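Print this review | E-mail to a friend

Review: Winetti Pair hand-held grippers, and the fault that cost us an afternoon

I've wanted a set of these for ages. The Winetti Pair is two hand-held grippers you work with your own hands, so that a robot arm can later be taught the same job. Ours cost $899 less a rebate, or so I'd budgeted, and came in at $904 with the cables. I'd happily buy them again, but please read the part about the right-hand unit first.

The good stuff! They're light, they sit well in the hand and they look like somebody cared about the plastics. My first go was picking up socks and a tea towel, and within a few minutes I'd stopped thinking about the tool at all. The black finger pads have a lovely bit of give in them. Tracking is done off the marker cubes on the back, and in a bright room it held on beautifully, even when I swung my arms about like a goose.

Then came take 38. The left gripper was perfect. The right one kept recording, green light and all, but on playback its path stopped dead partway through and then jumped to a spot somewhere behind my shoulder. If you'd sent that file to an arm without looking at it, the arm would have tried to follow. Ours is a small Poturon and it has a speed limit set, but I still wouldn't want my coffee near it.
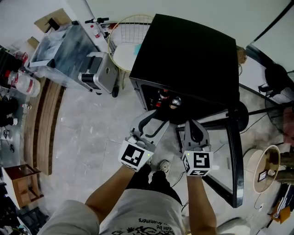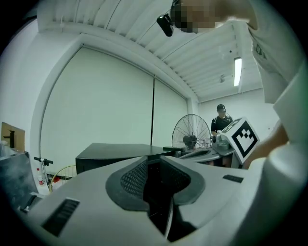

The Winetti grippers in use. First picture: the pair held out in front, marker cubes on the back. Second picture: looking up from one gripper, with another on the table.

I blamed the lighting, then the markers, then myself. The culprit was the cable. Where it enters the right gripper there's hardly any strain relief, and if you let the cable hang and then step back, the plug shifts by a hair. The unit doesn't lose power, so the light stays green, but the timing signal drops out and the software fills the gap with a guess. I could bring the fault on whenever I liked with a gentle sideways tug. The left unit wouldn't do it however hard I tried.

Winetti's support people were great. They wrote back the next morning, asked for the log (error 399, if you're searching for it) and posted a replacement lead with a chunkier collar. It's been solid since. New firmware is promised for June that should turn the light red when the signal goes, and I reckon that matters more than the lead.

Until then:

Loop the cable once around your wrist strap before you start.
Play back every take before it goes anywhere near an arm.
Keep a hand on the stop button for the first run of any new file.

I also tried the Flenley set last year. It's cheaper at $893 but heavier, and the pads wore out quickly. The Winetti is much nicer to use, and the colour-coded menus are a treat.

Four stars from me, and I'll add the half when the light tells the truth.

Related reviews
Flenley Twin Grip: a second look
Poturon desktop arm, six months on
Schwerdtfeger emergency stop button
Cable ties and sleeves for the home workshop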